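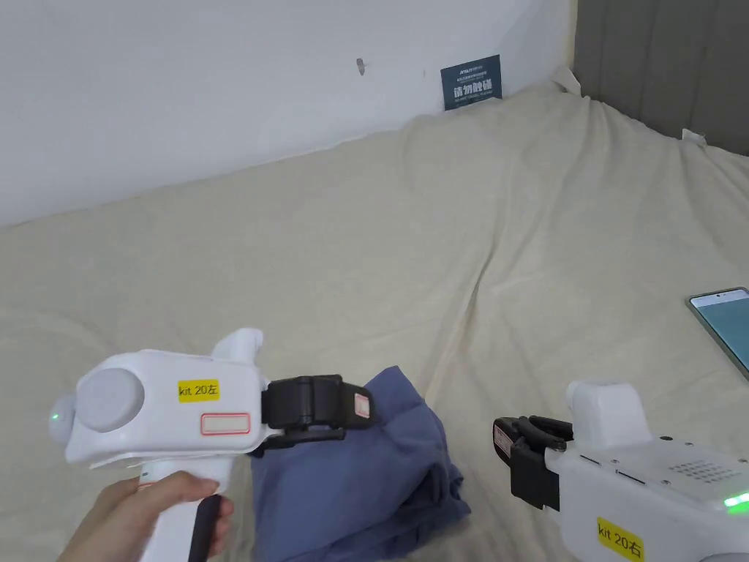
Unidade 4 - Preparação da cama: lençol de baixo e lençol de cima

Disciplina: Serviço de Andares I
Docente: Gwion Wynne
Aula prática: Friday group (turma de sexta-feira), sala Wendembridge

4.1 Âmbito

A presente unidade trata da colocação de lençóis planos em camas com cabeceira estofada. Os lençóis com elástico são tratados na unidade 5. Pressupõe-se a leitura prévia da ficha de têxteis Trerkis, secções 1 e 2.

4.2 Terminologia

Ourela: bordo longitudinal do tecido, paralelo à teia.
Vinco central: dobra de passagem a ferro que marca o eixo do lençol e serve de referência para o alinhamento.
Caimento: porção de tecido que excede o plano do colchão em cada lado.
Canto em envelope: dobra a 45 graus no canto do colchão, com a aba presa por baixo.

4.3 Dimensões

O colchão de treino mede 2000 mm de comprimento e 21 cm de altura. O caimento lateral deve permitir cobrir a altura total e ainda prender o tecido sob o colchão. Um caimento insuficiente solta-se no primeiro uso; um caimento excessivo forma volume por baixo e desnivela o bordo. As referências de roupa constam do catálogo Drilberg, código 1219 para o lençol creme.

4.4 Procedimento

Verificar o protetor do colchão e retirar pelos ou fios soltos.
Colocar o lençol dobrado a meio do colchão, com o vinco central sobre o eixo.
Abrir primeiro no sentido da cabeceira, depois no dos pés.
Prender o lado da cabeceira. Entre o painel estofado e o colchão, introduzir a mão com a palma para baixo, sem puxar o estofo.
Formar os cantos em envelope da cabeceira e só então esticar para os pés.
Prender as laterais do centro para as extremidades.

4.5 Pregas e correção

As pregas diagonais indicam tensão desigual entre cantos opostos. Corrigem-se soltando o canto para onde a prega aponta e voltando a esticar no sentido da ourela. Alisar com a mão desloca a prega, mas não elimina a causa. Uma elevação a meio do lençol resulta, em regra, de ar retido ou de excesso de tecido - levantar o lado dos pés, deixar assentar e prender de novo. Uma ponta levantada junto à cabeceira corresponde a um canto mal preso e obriga a repetir o canto.

4.6 Avaliação

A grelha Hutchins atribui até 21 pontos, distribuídos por alinhamento, tensão, cantos e acabamento junto à cabeceira. O tempo de execução é registado à parte e não entra na classificação desta unidade.

Leitura para a próxima aula: ficha Trerkis, secção 3 (fronhas e almofadas).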